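A visit to the Vatard open day

Posted October 19, 2022

I develop a small practice app for singers, and for one year I have been looking for a good library to change the pitch and the speed of a recording. So when Vatard opened its audio software office to visitors, I took the early train and went there.

The day began in a small listening room. An engineer played one piano recording at three speeds, first with the old version of their engine and then with the new one, which is called Pivton. At 92 percent of the original speed I could not hear a difference. At half speed the old version made the attack of each note soft, and the new one kept it quite clear. The voice example was less good. When the singer went up five semitones, the "s" sounds had a metallic color, and the engineer agreed with me about this.

After that we saw the test system. Each night it processes 2,748 short recordings and compares the results with the results of the day before. If one file differs too much, a person must listen to it in the morning. I liked this rule, and I want to do the same in my own project, only with 100 files.

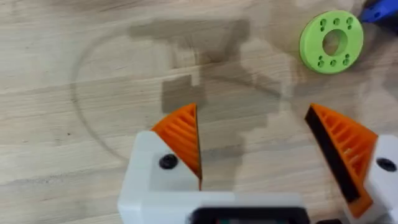
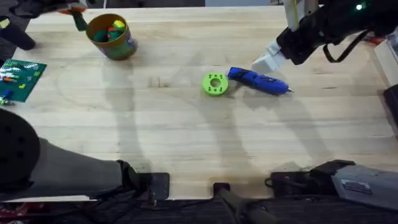
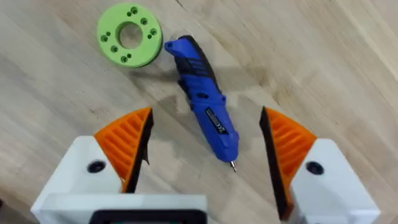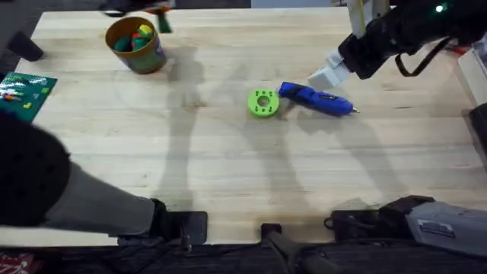 Can the library shift the pitch of live input, or does it work only with files?

Live input is supported, but in the live mode the engine cannot look ahead in the sound, so the quality is a little lower than with files. The block size can be changed, and a larger block gives a cleaner result with more delay.

In the afternoon there was a talk by Endedus, a company that makes a plugin for choirs with the same engine. The plugin is called Cha. It takes one voice and builds a chord from it, with a separate pitch shifter for each note. They explained that four shifters on an old phone used too much of the processor, so in September they changed the code to share the analysis step between all voices. I did not understand every slide, but the sound was convincing.

I asked about the price for small developers. The yearly license costs 4,000 dollars, and there is a free version for apps that are not sold. For me this is too much at the moment, so I will start with the free one.

The coffee was good, the room for the talk was too warm, and the last bus to the station leaves at 5:40.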